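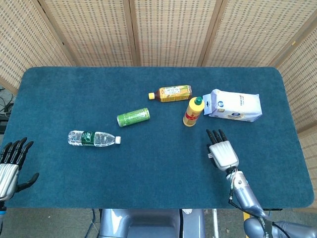
Revenue sharing in the Listeseo League

Revenue sharing in the Listeseo League is the system by which member clubs of the Listeseo League, a professional indoor handball competition, divide income that is earned jointly or that would otherwise stay with the home club. It was adopted in 2000 and covers national broadcast fees, league sponsorship and a portion of gate receipts. Local sponsorship, parking and concessions are excluded.

Background

Before 2000 each club kept all income from its home matches and sold its own broadcast rights. Clubs in larger markets, chiefly Bellamy and Vorell, received most of the television money paid to the league's members. Two smaller clubs withdrew during this period, and a third, Nerkelura, played a full season under league administration after failing to meet its payroll. The owners then voted to transfer broadcast rights to the league office. Bellamy voted against the transfer and later signed the agreement.

Central pool

Broadcast and league sponsorship income is paid into a central pool. The league office first deducts its operating costs, officiating fees and insurance premiums. What remains is divided into 16 equal shares, one for each club. Shares are paid twice a year, with the first payment made in September, before the opening match. A club that has not filed audited accounts does not receive its payment until the accounts are accepted.

Gate receipts

Each home club pays 15 percent of its net ticket income into a separate gate fund. Net ticket income is defined as face value less sales tax and arena rent. Season tickets are assigned to individual matches by dividing the package price by the number of home dates.

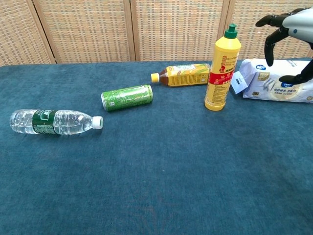
Premium seating is treated differently. Only the part of the price equal to the most expensive standard seat counts toward the gate fund, and the rest is kept by the home club. Vorell, whose arena has the largest number of suites in the league, benefits most from this rule. An amendment to count the full price was put forward by Nerkelura and did not pass.

New members

An expansion club receives no share of the central pool in its first season and a half share in its second. It pays into the gate fund from its first home match. Entry fees are divided among the existing clubs and do not pass through the pool.

Current agreement

The present agreement was ratified on November 15, 2024. It left the gate percentage unchanged and added a reserve equal to 2 percent of the central pool, from which clubs may borrow against their next payment.

See also

Listeseo League salary limit
Vorell Arena lease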